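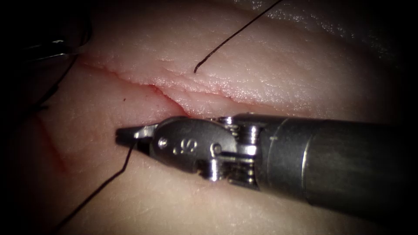
Closed jaws of a surgical instrument over a pale tissue pad.

To: Library Users list, Haddad Medical Library
From: Rhea Dimaculangan, Access Services
Subject: Re: Loan periods and the Nodton reading room

Dear colleagues,

Thank you to all who wrote in response to the notice on loan periods. Several members of the list raised the same points as Dr. Makori, whose message is copied at the end, and I am replying to the whole list with his agreement.

The new loan periods take effect in June. Print books in the general collection may be borrowed for 40 days, an increase on the present arrangement, and may be renewed once if no other reader has placed a hold. Bound journals remain for use in the building. Board review books, which are always in heavy demand in the spring, will stay on short loan at the front desk. Residents on rotation at the Wakeck site may continue to have books sent by the internal courier, and the loan will be counted from the day the book reaches them.

With regard to the Nodton reading room, the library has accepted the request to keep it open in the evening. The desk will not be staffed after 5 p.m., and staff badges will be needed to enter. The printer will remain on. Readers are asked to take their belongings with them when they leave, as items left overnight will be moved to the front desk. Food is still not permitted in the reading room – covered drinks are.

The older surgery textbooks now shelved in Room 16 will be moved to the main floor. The catalog will show the new location once each shelf has been moved. If a book cannot be found in either place, please ask at the desk and a member of staff will look for it.

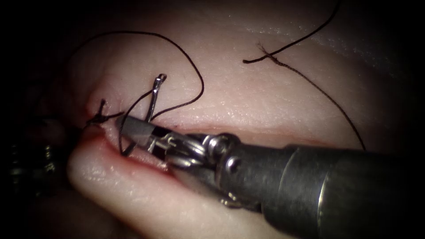
May a book be returned at a different site from the one where it was borrowed?

Books may be returned at any of the three sites. Please allow two working days for a return at Honell or Wakeck to appear on your account.

Overdue notices will continue to be sent by e-mail. The library does not charge fines to staff or students, but borrowing is suspended when an item is more than 15 days overdue and restored when it comes back. Lost books are charged at the cost of replacement. Readers who expect to be on leave should write to the desk beforehand so that the due date can be changed.

Comments on the above may be sent to the list or to me directly.

Sincerely,
Rhea Dimaculangan
Access Services

On 28 April 2025, Kiprono Makori wrote:

> Dear Ms. Dimaculangan,
>
> I have read the notice on loan periods and support the longer loan for general books. I would ask that two matters be considered before it is made final.
>
> First, those of us at Wakeck lose part of every loan to the courier. My last request took over a week to arrive, and the due date had not been changed.
>
> Second, the notice does not mention the Nodton reading room. Our residents finish late and at present find it locked. There are 17 seats in that room and it would be a great help to have the use of them in the evening, even without staff at the desk.
>
> I have no objection to this message being shared with the list.
>
> With thanks,
> Kiprono Makori
> Department of Surgery, Wakeck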